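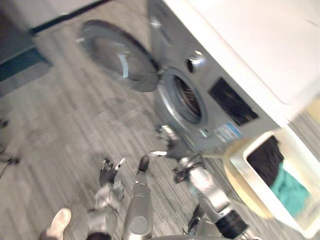 Front loader smells musty even after a hot cycle, and now there's an error about the drain

Posted in Laundry and Appliances by Pristavari, 1 August 2026

We moved into a rental in October with a front loader already in place. The brand is Sirner and the label inside the door frame is half worn off, so I can't give you a full model number. It washes fine most of the time. Two things are bothering me.

First, there's a sour smell that gets into towels. Shirts come out okay. Towels smell all right when they come out of the drum, but as soon as you dry your hands on one it smells like a wet basement. I've run the machine empty on the hottest setting with two cups of white vinegar, and again with a store-brand cleaning tablet. The smell goes away for two or three loads and comes back.

Second, for the last couple of weeks it stops before the final spin maybe one load in five and shows a code that the booklet says means "drainage." If I turn it off, wait a bit and run spin by itself, it usually finishes. The water level inside is low when this happens but there is definitely some left.

Things I've already done: wiped the rubber seal, pulled out the detergent drawer and scrubbed it, and checked that the hose behind isn't kinked as far as I can see with a flashlight. The landlord says he'll send someone but the last time he said that it took two months. I use liquid detergent, the regular kind, filled to line 3 on the cap. We do about 5 loads a week. Water here is on the soft side, if that matters.

Are these two problems related, or do I have two separate things wrong? And is there anything I can do without pulling the whole machine out? It's a tight fit and I don't want to snag the carpet.

Maximiliano Lorente
Member, 3,414 posts

They are very likely related. Start with the drain pump filter. On most front loaders it is behind a small flap at the bottom of the front panel, usually on the right. Some have a removable kick strip instead. If yours has neither, look up the booklet under "pump" or "foreign object trap."

Turn the machine off and unplug it. Let it sit if you've just run a hot wash. Put down a couple of old towels and a shallow baking pan. If there is a short rubber drain tube next to the filter, pull that out first, take the plug out over the pan and let it empty. Put the plug back in when the pan is full, dump it, repeat. There can be a lot more water in there than you'd guess.

Then unscrew the filter slowly, counterclockwise. You'll find lint, hair, coins, possibly a sock. Rinse it under the tap with an old toothbrush. Before you put it back, feel inside the hole and check that the little impeller turns. It should move in jerky steps, which is normal. If it won't move at all, something is stuck behind it. A hairpin or a piece of underwire is typical.

Screw the filter back in all the way. If it goes in crooked it will leak, so run a short rinse afterward and look for drips before you walk away.

Now the smell. Water that doesn't drain fully sits in the sump under the drum, and that water has lint and detergent in it. You can clean the drum as often as you like and the sump will still stink. Once it drains properly, run one maintenance wash at the hottest setting, empty.

Two other points.

You're using too much detergent. Line 3 with soft water is far more than a normal load needs. Cut to line 1 or a bit under. If you see suds on the door during the rinse, go lower still. Extra soap stays in the towels, which is what you smell when they get damp again. Skip fabric softener on towels for the same reason.

Wiping the seal isn't enough if you only did the part you can see. Pull the fold toward you and go all the way around, including the bottom, where there are small holes. Those clog with lint. Leave the door open between washes, and leave the drawer open too.

I would stop using vinegar in the machine. Once or twice won't hurt, but some manufacturers warn that it's hard on the rubber over time. And never put it in with bleach or a cleaner that contains bleach.

If you get the same code with a clean filter, check where the drain hose goes into the standpipe. It shouldn't be shoved in too deep or sealed with tape. That part does mean moving the machine. Slide a piece of thin hardboard, smooth side up, under the front feet and it will come out without snagging the carpet. Get a second person. Check that it's level again after you push it back.

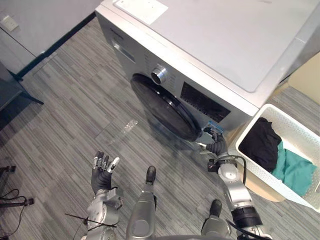

As for the rental side, take a note of the date each time the code comes up and send it to the landlord in writing. If the pump turns out to be bad, it's his machine and his bill in most places, but a clogged filter is often treated as the tenant's upkeep. Read your lease on that.

Kobori
New member

had the same thing on a Guvero. it was a guitar pick in the pump. took ten minutes to fix after I paid a guy 66 dollars to come tell me that

Pristavari
Original poster

Thanks both. Found the flap, it was bottom right like you said. Got a disgusting gray wad of lint out of it plus two dimes and a collar stay. The water was brown and it filled the baking pan four times. The impeller turns.

I've done three loads since with detergent at line 1 and no code so far. Towels are better but not perfect. Should I rewash all of them or just wait for the old soap to work its way out?

Maximiliano Lorente
Member, 3,414 posts

Rewash them once, hot, no detergent at all, with an extra rinse. Half a drum at a time. If you see foam through the door, that's the old soap coming out, and you can do it a second time. Dry them completely before you fold them.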